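**Box-making** is the trade of producing containers from paperboard, cardboard or thin wood, either for packing goods or for sale as items in their own right. It overlaps with bookbinding, and in many towns the two trades shared workshops, tools and apprentices.

## Materials

Most rigid boxes are built from a stiff gray or brown board covered with paper or cloth. Folding boxes use a thinner board that is cut and creased in one piece, so that it can be shipped flat and set up by the customer. Corrugated board, made from a wavy inner sheet glued between two liners, is used where strength matters more than appearance.

Animal glue was the usual adhesive in older shops. It was kept warm in a pot and brushed on thinly. Starch paste was used for covering papers, which stretch when damp and pull tight as they dry.

## Methods

A hand-made rigid box begins with a base and four walls. The board is scored along the fold lines to half its thickness, bent up, and held at the corners with strips of gummed paper. The covering is then cut with an allowance for turning in. A separate lid is made in the same way, slightly larger than the base.

Set-up machines took over the cornering work in larger factories, but lining and covering were often done by hand for much longer. Small orders, such as jewelry boxes and cases for medals, are still made this way in some shops.

## The Carvalho workshop

The Carvalho workshop was founded by Martim Carvalho as a bindery and turned to boxes when a local glove maker, Stuvemari, placed an order for 580 of them. At its largest it employed 26 people. Catarina Pacheco, who ran the covering room, kept a pattern book with the board sizes and paper allowances for each customer. It was later copied out and printed in an edition of 200.

## Black boxes

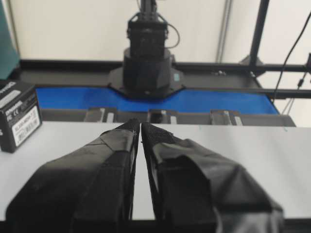

*Pedum*, no. 10, p. 26

Black became a common color for gift and stationery boxes because it hides handling marks on the outside better than white does. It can be a dyed board, a printed surface or a covering paper. Cut edges show the core of the board unless the color goes all the way through, and makers of better boxes either wrap the edges or touch them up with ink.

Scuffed corners are the most frequent fault. Veronika Wyss, in her handbook for repairers, advises toning the exposed fibers with a dry brush and leaving varnish off altogether.

## See also

- Bookbinding
- Corrugated board
- Paper marbling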